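로봇한테 가구 조립을 가르치는 방, 수요일에 다녀왔어요

지난주부터 가보고 싶다고 노래를 부르던 곳에 드디어 다녀왔습니다. 폴트소프(Poltthorpe) 역에서 내려 언덕을 조금 올라가면 나르나노(Narnano)라는 작은 회사가 있는데요, 두 팔 달린 로봇에게 조립식 가구 맞추는 법을 가르치겠다고 5월부터 시범 데이터를 모으기 시작했습니다. 목표는 시범 3000개. 저는 수요일 오전 내내 그 옆에 앉아서 구경도 하고, 나중에는 직접 조종까지 해봤습니다(결과는 뒤에 적을게요. 자랑할 만한 건 아닙니다).

먼저 왜 하필 가구냐. 저도 제일 먼저 그걸 물어봤어요. 이 프로젝트를 이끄는 조스팟 시리마(Josphat Shirima) 팀장은 원래 창고에서 상자 집는 로봇을 오래 다뤘다고 합니다. 그런데 상자는 집어서 옮기면 일이 끝나는데, 다리를 소켓에 맞춰 끼우는 일은 손끝에서 몇 밀리미터가 틀어져도 안 들어간다는 거죠. "집는 건 이제 꽤 합니다. 집은 다음이 문제예요. 어느 쪽으로 돌려야 하는지, 언제 힘을 줘야 하는지, 안 들어가면 어떻게 물러나는지, 이런 걸 글로 써서 가르칠 수가 없잖아요." 듣고 보니 저도 책장 하나 조립하다가 설명서를 집어던진 적이 있어서 고개가 절로 끄덕여졌습니다.

그래서 이 팀은 사람이 로봇 팔을 원격으로 움직여 조립하는 모습을 통째로 기록합니다. 카메라 영상, 관절 각도, 그리퍼가 열리고 닫힌 정도가 한 묶음으로 저장되고, 그 묶음 하나를 여기서는 '한 판'이라고 부르더라고요. 처음엔 보드게임 얘기하는 줄 알았어요. "오늘 몇 판 했어?" "스무 판이요." 이런 대화가 계속 오갑니다.

제가 갔을 때 조종석에는 캐럴라인 바킬라나(Caroline Bakilana) 씨가 앉아 있었습니다. 조종사라고 부르면 거창하다면서 그냥 '시범자'라고 불러달라고 하셨는데, 이 방에서 시범을 제일 많이 남긴 분이래요. 양손에 조종용 손잡이를 하나씩 잡고 움직이면 건너편 로봇 팔이 그대로 따라 움직입니다. 왼손은 왼팔, 오른손은 오른팔. 말로는 참 쉽죠!

작업대 쪽은 생각보다 조용했습니다. 저는 공장 같은 윙윙 소리를 기대했는데, 들리는 건 관절 움직이는 낮은 소리하고 플라스틱이 톡 부딪히는 소리 정도였어요. 재료도 대단한 게 아니에요. 하얀 플라스틱 틀에 하얀 다리. 로봇 연구라고 하면 뭔가 번쩍이는 부품이 잔뜩 나올 것 같은데, 이삿날 거실 바닥에 더 가까웠습니다.

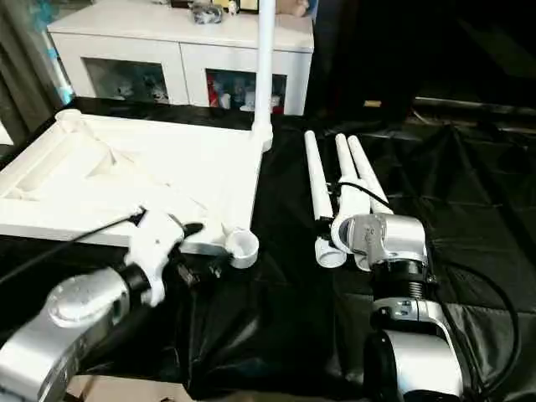
오른쪽 그리퍼가 가운데 다리의 연결부를 잡은 모습. 기둥 하나는 틀 뒤쪽 모서리에 서 있다.

바킬라나 씨가 작업하는 걸 보면서 제일 신기했던 건, 일부러 천천히 하지 않는다는 점이었어요. 저는 로봇이 배우기 좋으라고 또박또박 느리게 보여줄 줄 알았거든요. 그런데 너무 느린 시범만 모으면 로봇도 똑같이 느려지고, 멈춰 있는 시간까지 그대로 배운다고 합니다. 중간에 '음, 뭐부터 하지' 하고 망설인 판이 많이 섞이면 나중에 로봇이 다리 앞에서 똑같이 망설인대요. 이 얘기 듣고 한참 웃었습니다. 사람의 우유부단함까지 배운다니, 제가 가르치면 큰일 나겠다 싶었죠.

그렇다고 깔끔한 판만 남기는 것도 아니랍니다. 여기가 저한테는 좀 의외였는데요, 다리가 비스듬히 걸려서 안 들어갔다가 빼서 다시 끼운 판, 잡다가 미끄러져서 고쳐 잡은 판을 따로 표시해서 잘 보관합니다. 팀장 말로는 초반에 매끈한 시범만으로 학습시켜 봤더니 로봇이 한 번만 삐끗해도 그다음에 뭘 해야 할지 전혀 몰랐다고 해요. 수습하는 법을 본 적이 없으니까요. 그 뒤로는 시범자들한테 "틀렸으면 끊지 말고 그대로 고쳐주세요"라고 부탁한답니다. 단, 일부러 틀리는 건 금지! 일부러 틀리면 티가 난대요. 손이 어디로 갈지 이미 아는 사람의 실수라서 고치는 동작이 너무 빠르다고요.

버리는 판도 물론 있습니다. 팔이 카메라를 오래 가린 경우, 기록 장치 중 하나가 늦게 켜진 경우, 시범자가 중간에 전화를 받은 경우(진짜 있었답니다). 조립이 잘됐어도 기록이 어긋나면 못 쓴다고 하니, 열심히 끼워 넣고 나서 "아, 녹화 안 됐네요" 소리를 들으면 좀 허탈하겠죠. 바킬라나 씨는 첫 주에 그 말을 하루에 세 번 들었다고 합니다.

숫자 얘기를 조금 하자면, 지금까지 모인 시범이 1000개 이상입니다. 전체 목표에 비하면 아직 갈 길이 멀죠. 그런데 팀에서 개수보다 더 신경 쓰는 건 시작 상태를 얼마나 다양하게 만드느냐였어요. 그래서 '시작 배치표'라는 게 벽에 붙어 있습니다. 배치가 전부 88가지예요. 틀을 어느 쪽으로 돌려놓을지, 다리를 어디에 놓을지, 다리끼리 얼마나 가까이 둘지가 칸마다 그려져 있고, 한 판을 시작하기 전에 다음 칸을 보고 부품을 다시 놓습니다. 한 배치로 여러 판을 몰아서 하면 편하긴 한데 손이 외워버린다고, 꼭 섞어서 한다네요.

다리를 둘이 바짝 붙여놓는 배치가 시범자들 사이에서 제일 인기가 없습니다. 그리퍼 손가락이 들어갈 틈이 좁아서 하나를 잡으려다 옆의 것을 밀게 된대요. 사람 손이면 그냥 쓱 집을 텐데! 반대로 하나씩 멀찍이 떨어뜨려 놓은 배치는 '쉬는 칸'이라고 부릅니다. 배치표에서 쉬는 칸이 나오면 작은 환호성이 나와요. 저도 나중엔 같이 기뻐하고 있더라고요.

작업대에 깐 검은 비닐 시트 얘기도 해주셨어요. 처음에는 밝은 색 천을 깔았는데, 하얀 부품을 밝은 바탕에 놓으니 카메라 영상에서 테두리가 잘 안 보였다고 합니다. 그래서 검은색으로 바꿨는데 이번에는 비닐이 반들거려서 주름마다 빛이 맺히는 거예요. 팽팽하게 당겨보기도 하고 무광 시트를 사볼까도 했다가, 결국 그냥 쓰기로 했답니다. 어차피 실제 가정집 바닥도 반짝이고 구겨진 러그도 있고 그럴 텐데 너무 깨끗한 배경에서만 배우면 그게 더 곤란하다는 쪽으로 의견이 모였다고요. 다만 시트가 팔에 끌려 밀리면 부품 위치까지 바뀌니까, 판 사이사이에 손으로 한 번씩 매만져 줍니다.

같은 이유로 방 안의 다른 물건도 굳이 치우지 않는다고 해요. 스튜디오처럼 싹 비운 방에서 모은 데이터로 학습시켰더니 뒤에 의자 하나만 놓여도 로봇이 헤맸다는 얘기를 다른 팀에서 들었다고 합니다. 저는 이걸 집 청소 안 해도 되는 과학적 근거로 쓰려고 합니다. 가족한테는 안 통하겠지만요.

기록이 끝나면 그다음은 이코노무(Economou) 차례입니다. 사람 이름 같지만 이 팀이 쓰는 검수 프로그램 이름이에요. 한 판을 처음부터 끝까지 재생하면서 '잡음', '옮김', '맞춤', '끼움' 하고 구간을 나눠주는데, 자동으로 나눈 경계를 사람이 다시 확인합니다. 제가 옆에서 보니까 제일 애매한 게 '맞춤'과 '끼움' 사이더라고요. 다리 끝이 소켓에 닿은 순간부터 끼움인지, 힘을 주기 시작한 순간부터인지. 이걸로 팀 안에서 꽤 길게 토론했다고 하고, 지금은 닿은 순간으로 통일했답니다. 그 전에 표시한 것들은 전부 다시 했대요. 말만 들어도 눈이 뻑뻑해집니다.

그리고 드디어 제 차례. 바킬라나 씨가 자리를 비켜주시면서 "연습용이니까 편하게 하세요" 하셨는데, 앉자마자 손에 땀이 났어요. 손잡이를 살짝 움직이니 저쪽 팔이 스르륵 따라오는데 이게 참 묘합니다. 제 팔인데 제 팔이 아닌 느낌? 거리 감각이 제일 어려웠어요. 화면으로는 분명히 다리 바로 위인데 내려보면 한참 앞을 집고 있고, 다시 가면 이번엔 너무 가서 다리를 밀어버리고요. 다리 하나가 굴러가는 걸 쫓아다니느라 두 팔이 허둥대는 모습을 보고 뒤에서 웃음소리가 들렸습니다. 들었어요, 다 들었습니다.

결국 하나 잡긴 했어요! 잡는 순간 진짜 소리 질렀습니다. 문제는 세우는 거였는데, 누워 있는 다리를 들어서 수직으로 돌리려면 손목을 크게 꺾어야 하거든요. 제 손목은 거기까지 안 돌아가고, 그러면 중간에 한 번 내려놓고 고쳐 잡거나 왼팔로 넘겨줘야 합니다. 저는 넘겨주려다가 떨어뜨렸고요. 바킬라나 씨는 어깨를 먼저 열고 들어가면 된다고 시범을 보여주셨는데, 보고 나니 너무 쉬워 보여서 더 억울했습니다. 숙련된 시범자도 처음 며칠은 데이터로 못 쓰고 연습만 한다니 위안으로 삼으려고요. 제 판은 당연히 저장 안 됐습니다.

시범자 얘기를 조금 더 하자면, 한 사람이 이어서 하는 건 20분까지로 정해져 있어요. 더 하면 집중력이 떨어지고, 떨어진 집중력이 고스란히 기록에 남는답니다. 쉬는 동안에는 다른 사람이 이어받는데, 사람마다 버릇이 달라서 그것도 은근히 재미있습니다. 누구는 꼭 먼 다리부터 잡고, 누구는 틀을 왼팔로 눌러놓고 시작하고요. 팀장은 이런 버릇 차이를 억지로 맞추지 않는다고 했습니다. 딱 하나, 틀을 누를 때 너무 세게 누르지 말 것. 플라스틱이라 휘면 소켓 각도가 달라져서 그 뒤가 전부 어긋난대요.

그럼 지금 로봇은 혼자 얼마나 하느냐, 다들 이게 제일 궁금하실 텐데요. 저도 여러 번 물어봤는데 팀장이 성공률 숫자는 아직 말하고 싶지 않다고 하셨어요. 대신 다리를 찾아가서 잡는 것까지는 볼 만하고, 끼우는 단계에서는 아직 사람이 지켜보고 있다가 멈춰줘야 할 때가 많다고 합니다. 세게 밀어도 안 들어가는데 계속 미는 버릇이 있대요. 그래서 요즘 모으는 판은 대부분 끼우는 부분에 몰려 있습니다. 다리가 이미 소켓 근처에 와 있는 상태에서 시작하는 짧은 판도 따로 모으고요.

다음 단계로는 알렐(Alel)이라는 이름을 붙인 두 번째 작업대를 준비하고 있습니다. 조명도 다르고 부품 색도 다르게 해서, 첫 작업대에서 배운 걸 거기서도 할 수 있는지 보겠다고 해요. 나사를 조이는 작업은 그 뒤로 미뤘습니다. 나사 얘기가 나오자 방 안의 모두가 동시에 한숨을 쉬어서 더는 안 물어봤어요.

나르나노는 폴트소프 근처에 사는 분들 중에서 시범자를 더 찾고 있습니다. 로봇 경험은 없어도 되고, 첫날에 한 시간 정도 손잡이를 잡아보고 나서 결정하면 된답니다. 오전반과 오후반이 있는데 오전반 자리가 더 많이 남았다고 하네요. 관심 있는 분은 나르나노 사무실로 문의하시면 됩니다. 혹시 다리가 붙어 있는 배치가 걸리면, 오른쪽 것부터 잡으세요. 바킬라나 씨가 알려준 요령입니다.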